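Home Reviews Guides Kitchen Workshop About

Etby home chore simulator, reviewed: can a robot arm clear the bathroom counter yet?

I test household tools for a living, and most of them have a handle. Etby is a program. You load a robot arm, pick a chore, and watch the software try to do it in a simulated room before anyone spends money on the real hardware. I ran it for 10 evenings in January 2026 with one question in mind, the one readers keep sending me: is any of this close to doing the boring jobs in my house?

I picked the tidy-up set, with toiletries and small packets to sort. It's a chore every home has and it takes me no thought at all.

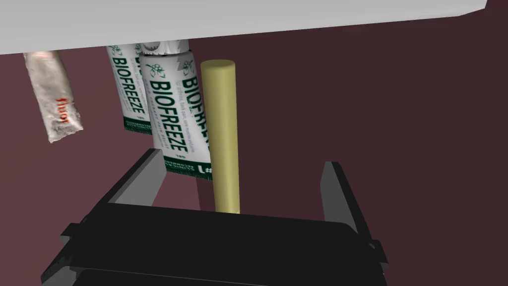
4 min read

Setup is easy enough. The installer found my graphics card, and the first chore loaded without my touching a settings file. The license costs $1289, which puts it out of reach for anybody who is only curious. For a small shop thinking about automation it's cheaper than buying the wrong arm.

The objects are the best part. A Biofreeze tube has its printing on it, down to the white "#1" on the green band, and a floss packet is properly crumpled. Cheaper simulators give you plain blocks, and a plain block tells you very little about a bathroom shelf. The rooms themselves are bare. Walls are flat color with no texture, and shadows can come out with stair-step edges. I stopped noticing after the second evening.

You can run two arms in the same space. I expected them to save time. In my runs they spent a good part of it waiting on each other, and the planner that comes with Etby is cautious about letting them work close together. I'd start with one.
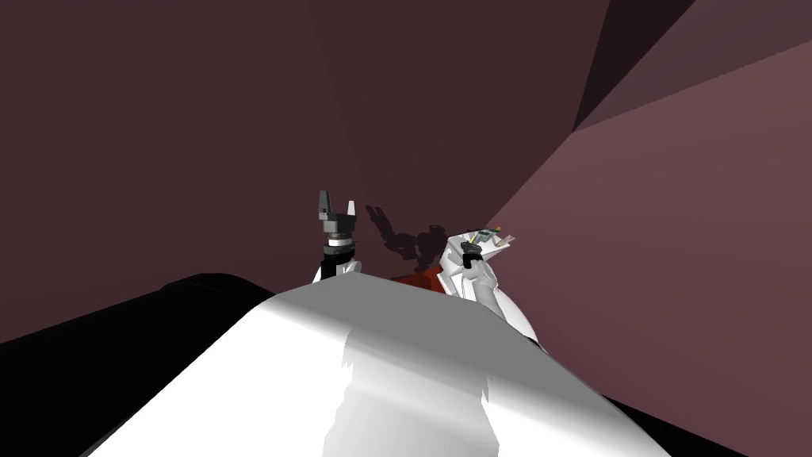 How it handles the chores

Stiff, round things went well. A plain yellow rod was the easiest item in the set, and the arm picked it up on most tries. If your job is moving the same part from one bin to another, I think machines can do that now, and plenty of shops already have them doing it.

Soft packaging was another story. Packets slid, folded or got pushed into their neighbors. When two items overlapped, the planner often went for the wrong one. Crowding was the bigger trouble overall. A person reaches past the tube to get the thing behind it and never thinks about it. The software has to work out a path for both fingers and the wide body behind them, and a lot of my failed runs ended with the body bumping something the fingers had cleared.

I also tried the Kistness add-on, which swaps in a different grasp planner. It's slower and it drops fewer packets. I would pay for it if soft goods were my main work.
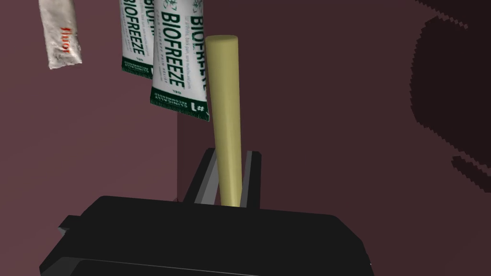 Will a good score in the simulator mean a real arm can do the same chore?

Treat the score as a first filter. A chore that fails over and over in Etby is very unlikely to work on a real counter, so you can cross it off. A chore that passes still needs testing on real hardware, where surfaces are sticky, lids are loose and the lighting changes.

The views are worth some time. You can watch from across the room or from just behind the gripper, and I used the close one almost always. It makes it plain how little the arm has to go on once something large gets in the way.
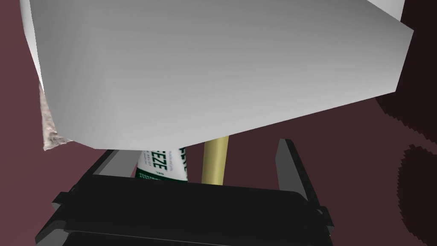
The far view is better for checking that the base is in a sensible spot, and I'd use it once at the start of each chore and then leave it alone. Switching between views pauses the run for a moment, an annoyance that Etby says will be fixed in the February update.

The manual needs work. The chapter on building your own chores skips the part where you set object weight, and I got the numbers wrong until I found them in a menu called Extras. Support answered my email the next morning and the reply was clear.

I compared it with Skarkach, which I reviewed last year. Skarkach runs faster and has more arms to choose from, but its household objects are few and mostly rigid. For shop-floor jobs I would still pick Skarkach. For home chores Etby is the better tool.

As for my own counter, I'm still clearing it by hand. It takes me less time than loading the program.

Rating: 4 out of 5

Contact | © Cherkaoui Reviews | Back to top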